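手持ちグリッパー収録の社内ルール、どこまで要る?

1: kobu_tate
うちのチーム(Riltitz案件の下請け)で、手持ちグリッパーによる家庭内収録の手順書を作り直している。元になったのがGolgate版のチェックリストで、これが全128項目。正直、現場で守られているとは思えない。項目を減らしたいと言ったら「品質が落ちる」と返された。減らして落ちた証拠を見たことがある人、いる?

2: 雨樋
ない。増やして上がった証拠も見たことがない。

3: mensetsu_9
>>1
項目数の問題にすり替えるのは危ないと思う。うちはChisholmの手順を使っていて、開始時に両方の爪を全開で映す、という一項だけは絶対に外さない。ここが抜けると後段で開度の基準が取れず、まるごと捨てることになる。減らすなら何を残すかを先に決めるべき。

4: kobu_tate
全開を映すのは賛成。疑っているのは背景のほう。手順書には「作業面は無地、直射光なし、対象物以外を置かない」とある。そんな家がどこにあるのか。
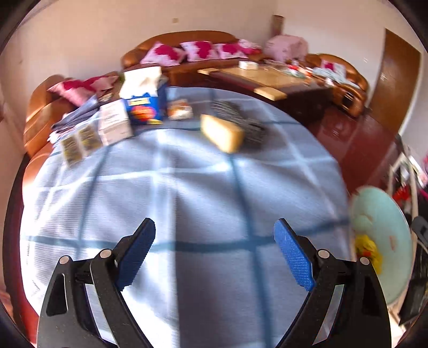
背景の規定は、書いた人が実験台しか想定していないんだと思う。無地の台で集めたデータだけで学習して、家に持っていったら止まる、という話は散々聞いた。それなのに規定は無地のまま据え置き。上のは格子柄の布が広がっていて、しわも寄っているし、左側は日が当たって白くなっている。布の上にはスポンジらしきものも服の山も袋もある。規定どおりなら全部不合格。でも爪は左右とも開いて見えているし、パッドも布と見分けがつく。これを落とす理由を誰か説明してほしい。

5: mensetsu_9
説明できるよ。白く飛んだ部分に薄い色の物が来たら輪郭が消える。スポンジっぽいやつも薄い黄色でしょ。しかもぶれてる。無地にしろとは言わないが、光の項目まで消すのは反対。

6: 雨樋
ぶれは手の速さの問題で、光の規定とは別の項目では。混ぜて一括で不合格にするから、収録する側は何を直せばいいか分からない。

7: mensetsu_9
>>6
そこは認める。分けて書くべきだった。

8: tsuribashi
横から。うちはFodamoraの運用で、背景は自由、光は「対象物の上で白飛びしないこと」だけにした。一回の納品が800本で、受け入れで通ったのが790本。厳しい規定の頃より悪くはなっていない。

9: kobu_tate
>>8
その数字、受け入れの基準も同時に緩めてない? 緩めたら通るのは当たり前だ。

10: tsuribashi
緩めた。背景の項目を外したので、その分は通る。ただ、爪の見え方と対象物の見え方の基準は前と同じ。学習後の成功率までは自分の部署に下りてこないので知らない。

11: 雨樋
結局そこが誰にも見えないまま「品質」と言っているのが気持ち悪い。検収で通ることと、学習に効くことは別の話だろう。

12: mensetsu_9
別の話だからこそ、検収側で勝手に緩めるのも怖いんだよ。あとから条件を絞ることはできても、撮っていない記録は足せない。緩めるなら、柄物の布か、日が差しているか、くらいは収録ごとに書き残してほしい。

13: kobu_tate
記録を残すのは飲める。ただし自由記述は却下。前の手順書に備考欄があって、100件見たら全部「特になし」だった。選択式で、布の柄の有無、直射光の有無、対象物以外の物の有無。これ以上は増やさない。

14: 雨樋
もう一つ。私物の扱いはどうなってる? 家で撮ると奥のソファやテーブルまで入るわけで、背景自由にするなら、そっちの規定のほうが先だと思うんだが。

15: kobu_tate
Golgate版では「個人情報に注意する」の一行だけ。注意して何をするのかは書いていない。128もあってこれ。

16: tsuribashi
うちは、読める書類と人の顔は撮る前にどける、で統一。家具はそのまま。

17: mensetsu_9
袋の印刷とかはどう判定してる? 読めなければ可?

18: tsuribashi
商品なら読めても可。宛名が入っていたら読めなくても不可にしている。後者は揉めたけど変えていない。

19: kobu_tate
>>18
その線引きはもらう。光の項目は「対象物の上で」に書き換えて出してみる。無地の規定は消す。反対されたら、落ちるという根拠を数字で出してもらうつもり。

20: mensetsu_9
ぶれの項目、光と分けるのを忘れずに。

お問い合わせ | 利用規約 | 無断転載を禁じます | ページの先頭へ戻る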